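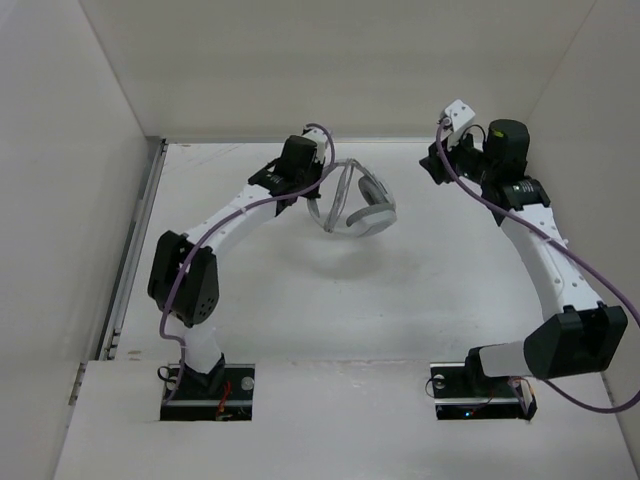

Two arms and a pair of clear safety goggles in one of the Wumley enclosures.

A pair of goggles is an awkward thing for a robot to pick up. The lens is clear, the band bends, and a grip that holds at one point may slip at another. For the manipulation group at the Siliņa Institute, those difficulties made eyewear a useful subject for a study of how two robot arms learn to share a task.

The study, known as Pruden, asks a narrow question. When a person guides both arms through a task and a computer model is trained on the recordings, does it matter in what order the recordings are presented? Most training mixes them at random. The Pruden team sorted them by how closely the two arms had to cooperate, starting with motions in which one arm worked while the other waited.

"We expected the order to make little difference once there was enough data," said Piret Ozoliņš, who leads the group. "For single-arm motions that was correct. For handovers it was not."

The team recorded 200 demonstrations and set aside 31 that did not meet its timing rules. Two models were then trained on the same remaining material, one with sorted recordings and one with mixed. Each was given 151 trials. The sorted model completed 14 more handovers than the mixed one, and most of the gain came in trials where the object started closer to one arm than to the other. 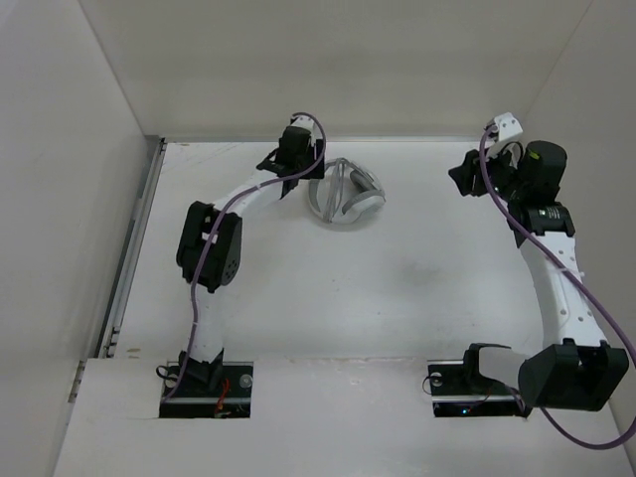
The work surface at Wumley, with the object lying nearer to the left arm.

Ynyr Kneath, who designed the trials, cautions against reading too much into a single set of objects. Both models still failed often when the band folded under the lens, and neither recovered well from a dropped item. The group has also not tested whether the effect holds with a different type of gripper.

A second round of trials began in October with stiffer objects, using control software from Ponex. The institute will present its first findings on 15th January and plans to release the sorting method together with the recordings, including those that were set aside.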